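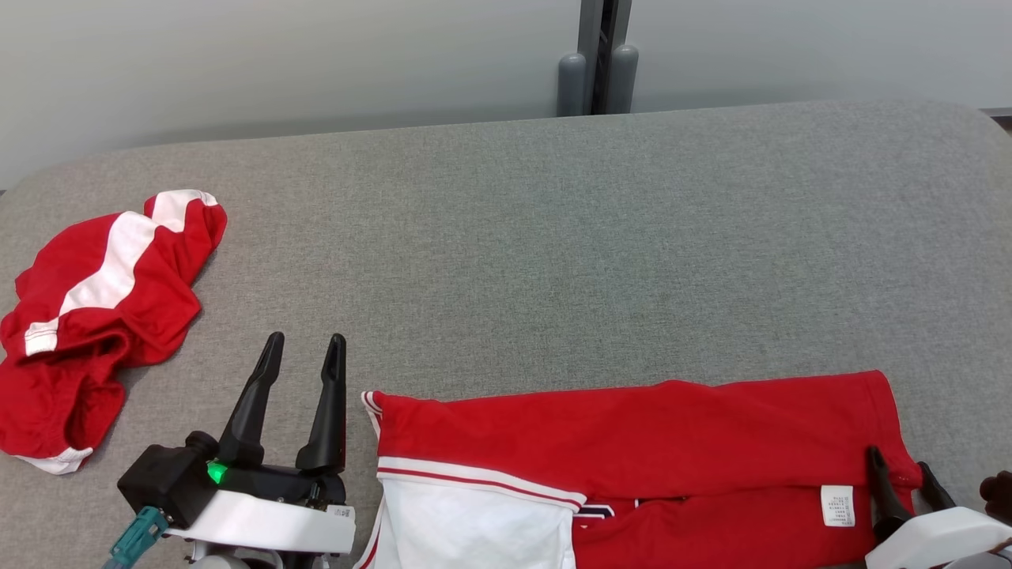
Feed-in tariff

A feed-in tariff is an arrangement under which a household or small business is paid a fixed price for every unit of electricity it sends to the grid. The price is set in advance and written into a contract, usually a long one, during which the customer may move house, repaint the kitchen twice and forget where the contract is.

How payment works

Two meters are normally fitted. One records what the panels or turbine produce, the other what leaves the property. Older schemes paid for both, so that an owner could be rewarded for making electricity and then boiling a kettle with it. Later schemes tend to pay for exports alone, a change that was popular with everyone who had not just bought panels.

Rates are commonly reviewed each April. The review applies to new applicants only, and the weeks before it are a busy season for installers.

The Plirholm scheme

The island of Plirholm introduced its tariff to cut the cost of running diesel generators. Its sole supplier, Skirkano, expected a handful of applications and received 44 in the opening month, most of them from the village of Lilotham, where the cable to the mainland had been promised for so long that it had acquired a nickname. Skirkano answered by capping the scheme at 2,000 kilowatts. The cap has been raised once and complained about continuously.

Metering is handled by the Boychuk system, which reads exports every half hour and posts a statement to the customer on paper.

Criticism

The usual objection is that the payments are recovered from all bills, including those of tenants and people with shady roofs. Supporters reply that new power stations are also paid for by somebody. Both sides have produced charts.

Degression

Most tariffs fall in steps as equipment gets cheaper. The technical name for this is degression, a word that customers generally meet for the first time in a letter.

See also: Export meter; Smart tariff; Grid connection charge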